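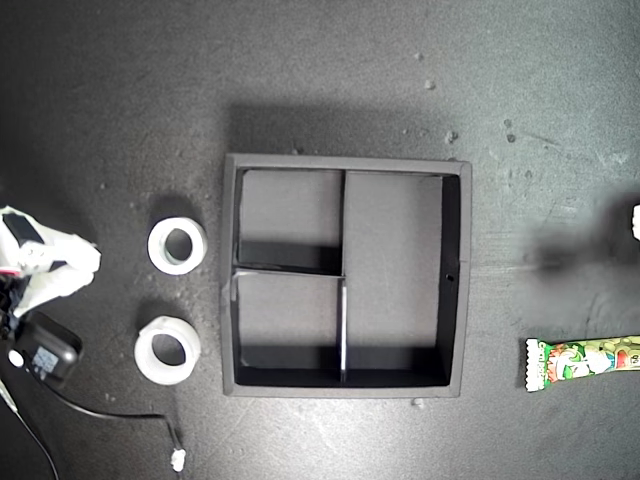
Figure 2. Tabletop setup for the sorting task, with the divided tray, two rings and a candy bar wrapper.

4.2 Where the policy gets stuck

I expected the wrapper to be the hard part, and boy was I wrong! We trained Nendeck on 804 demos and then ran 25 trials with the layout in Figure 2. The wrapper went into the tall compartment just fine in nearly all of them. The rings were another story: 9 trials ended with a ring hung up on a divider (usually the short one between the two small compartments). I think the policy lines up on the outer edge of the tray and sort of guesses the rest. Mavent, our baseline, did the same thing, only slower. Adding a second look at the tray before each release helped a lot, and I go through those runs in Section 5.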